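Ink notebook, Vullileck workshop
20 January 2000

Iron gall, second batch of the winter. I'm writing this up while my fingers are still black so that I don't tell myself later it all went smoothly, which is what happened with the December batch, whose notes say "fine, a bit thin" and not one word more. Thin how? Thin to write with, or thin to look at? I was very annoyed with myself when I opened the book this morning to see what I'd done.

Anyway, what went in this time, for the plain black:

Oak galls from Trerna, crushed, 100 g
Rainwater, from the barrel by the back door, strained through a stocking
Iron sulfate, 54 g, the green crystals with the whitish ones picked out
Sindent gum, as much as it took (see further on, this was the trouble)
A splash of white vinegar, same as always

The galls were a lovely lot, heavier in the hand than last year's and hardly any with worm holes. Delali crushed them in a bag with the flat of the mallet while I was on the telephone, and did a better job of it than I do, since I get impatient and leave lumps the size of peas. She likes to see gravel and a little dust. I've promised to do it her way from now on.

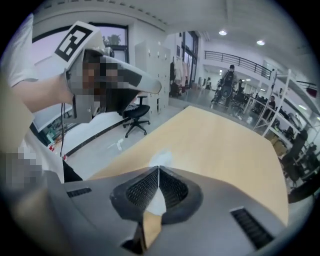 The steeping

I let the galls sit in the rainwater on the shelf over the radiator and didn't boil them. I know Thaddäus Imhof boils his and gets a darker liquor in an afternoon, and we have had this out many times over the years, very pleasantly, usually with coffee. My feeling is that boiling gives you something that looks splendid in the jar and then goes sort of muddy brown when you draw it out fine. The slow way you get a scum of mold on top, quite a handsome gray one this time, and you lift it off with a spoon, strain what's left and carry on. The smell was like wet leaves and old tea. If it ever smells of anything sharper than that I throw it out.

Strained twice, first through the coarse cloth and then through the fine one. The fine one clogged, as it always does, and I squeezed it, which I shouldn't have, because squeezing pushes the silt through. There is a little silt in the bottom of the big jar as a result. It'll settle. Don't anybody shake it!

Adding the iron

My favorite part, and I made Delali come and watch even though she has seen it before. You have this weak brown tea and you tip in the dissolved iron and it goes dark all the way down like somebody drawing a curtain. It's still pale on the page at that point, of course. People who come to the open afternoons are always disappointed by the first stroke, a watery gray that you can barely read, and you have to ask them to go away and have a biscuit and come back. By the time they've come back it has turned properly.

Today's turned faster than the December one. I put that down to the galls but it might equally be the warmer room, as the stove has been going since early.
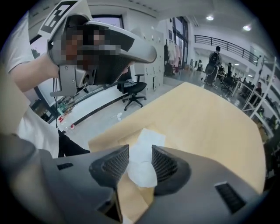 The gum is where I went wrong. I had the new packet of Sindent, which is ground much finer than the old one, and I put it in by eye, the way I've done forever, and of course a spoon of fine powder holds a good deal more than a spoon of coarse. The ink went syrupy. It sat on the nib in a bead and then let go all at once, and I had a blot on the first test strip you could have floated a cork in. I should say something about surfaces while I'm at it. A table of pale beige wood grain, with a nice rounded edge to it like that one, is pleasant to stand at and I'd happily do all my folding there, but I wouldn't want to pour this stuff over it, because iron gall finds the grain and stays. We keep to the slate slab for anything with iron in it, and I'd ask that we go on keeping to it, even for "just a little top-up." I thinned the batch back with more of the gall liquor, a bit at a time, stirring in between, until it ran off the stick in a thread.

Next time weigh the gum. I've written that on a card and propped it against the scale.

Tests

I ruled up strips of the Wei paper, the heavier of the two we stock, and a few of the cheap wood-pulp stuff for comparison. Same nib throughout, wiped in between. One line straight, one line of loops, then my usual sentence about the miller's daughter, then a solid patch laid on with a brush to see how it takes in quantity.

On the Wei: beautiful. Crisp edge on the hairlines, no feathering even in the loops, and the patch dried with a faint bloom to it that I rather like and Thaddäus will say is too much gum. On the cheap paper it feathered a little at the end of each stroke where the pen rests. That's the paper's doing and I'm not going to chase it.

One of the strips is pinned on the window side so it gets the light, and its twin is in the drawer. Please leave both alone, including you, Delali, I know you want the pin. 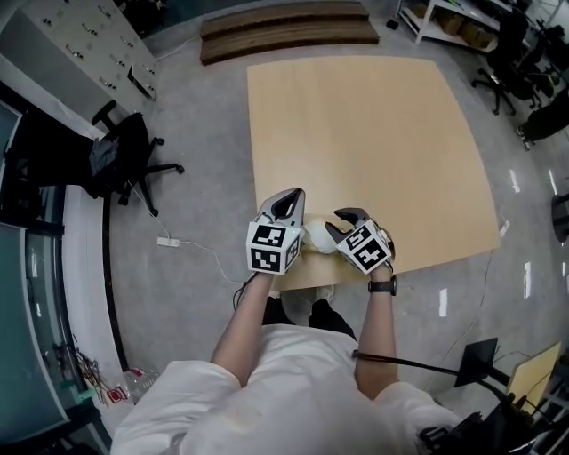 Filling went better than the mixing did. I got 200 ml into the tall bottle for our own use, and the rest went into the small square ones for the shelf. I used the glass funnel with a bit of clean cloth in the neck to catch any silt, poured slowly and left the last inch in the jar. I have lost more good clothes at this stage than at any other. White shirts with long sleeves look very smart over black trousers, but the trousers are the only half of that outfit I'd wear for bottling, as a cuff will go straight into the funnel the moment you reach across for a cork. I've hung a second apron behind the door, with sleeves to it. It came from my aunt's kitchen and the pattern is dreadful but it covers you to the wrist.

Corks dipped in wax, labels on tomorrow when the glass has had time to lose that greasy feel. I've run short of the cream labels and there may be a few bottles going out in the blue ones, which I hope won't confuse anyone.

Left over, and to do

The spent galls are drying on a tray in the shed. Thaddäus wants them for tanning a strip of goatskin, so don't let them go on the compost.

Write to Trerna and ask if there's more of the same sack. Ask what they'd want for a larger quantity, and whether they can hold it until spring.

Try a little of the ink with a clove in the bottle against mold. I've been told to do this by practically everyone and have never got around to it.

Clean the brown jug. I used it for the liquor and then put it back with the milk things without thinking.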